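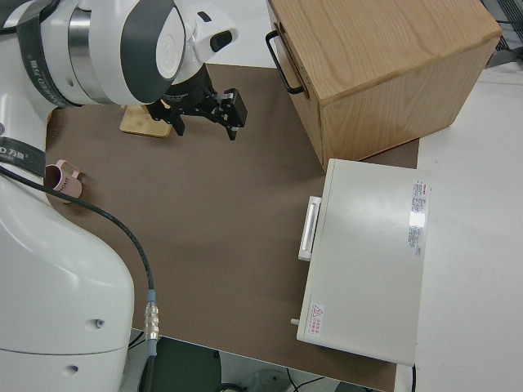
Will the Skanuden desiccant dehumidifier keep an unheated laundry dry through winter?

It will in a small room with the door shut, and it costs more to run than the box suggests.

Tuesday, May 26, 2020
By Miyuki Wada

The Skanuden is a portable desiccant dehumidifier sold through Brorstead for $384. It was bought at full price and has run for 45 days in a brick laundry on the south side of the house. The room has one window, a tiled floor, an external wall that grows mould every winter, and no heating. Clothes are dried indoors on a rack on most days.

A desiccant unit draws air through a slowly turning wheel coated in a moisture-absorbing material. A heater drives the water off the wheel again, and it condenses into the tank. The more common compressor type cools a coil below the dew point, and in a cold room that coil ices up and the machine spends much of its time defrosting. The wheel has no such problem. The penalty is the heater, which draws well over the power of a small compressor for the same quantity of water in a warm room. Anyone living in the tropics should stop reading and buy a compressor model.

Performance

Humidity was logged with a separate sensor on a shelf at the opposite end of the room from the machine. With wet washing on the rack and the unit off, the reading stayed in the high eighties overnight. With the unit on its middle setting and the door closed, it fell below 60 per cent before morning on every night of the test except two, both during heavy rain. A normal load of cottons hung after dinner could be folded at breakfast. Towels took longer, and heavy jeans needed turning inside out partway through.

With the door open to the hallway the results were poor. The machine was then trying to dry half the house, and the sensor hardly moved.

The built-in humidistat reads low. At a true 60 per cent the display showed 53, an error of seven points, and the offset was consistent enough to be corrected by setting the target lower. There is no calibration menu.

Running cost

A plug-in meter recorded 117 kilowatt hours over the test period. The low setting uses much less power but could not keep up with a full rack. The automatic mode cycles the heater sensibly, though the fan continues between cycles and cannot be told to stop. The off-timer works and survives a power cut. The humidity target does not, and has to be entered again.

Noise and heat

On low, the fan is a soft rush that can't be heard through a closed door. On high it is about as loud as a rangehood and has a faint whine. Exhaust air is distinctly warm, which is welcome in a cold laundry and would be a nuisance in a bedroom in November. A slight smell of hot dust was present for the first few days and then went away.

Construction

The tank slides out from the front and has a proper handle, but the lid clips on at one end only and will tip if carried carelessly. A hose spigot is moulded shut and must be cut open with a knife before continuous drainage can be used. The manual mentions this on its last page. The filter is washable and comes out without tools. There are no castors, and the base has short rubber feet that grip tile well and mark vinyl.

Alternatives

Johannes Visser reviewed the Gestumano compressor unit here last winter. It is cheaper to run above 15 degrees, heavier, and has the better tank. In the laundry used for this test it iced up repeatedly. The Makhubela desiccant model is quieter on high but has no drain connection.

Verdict

Recommended for cold, enclosed rooms, with the humidity target set below the figure wanted. Not recommended for open-plan areas or warm climates. Warranty is two years on parts, and replacement filters were in stock at the time of writing.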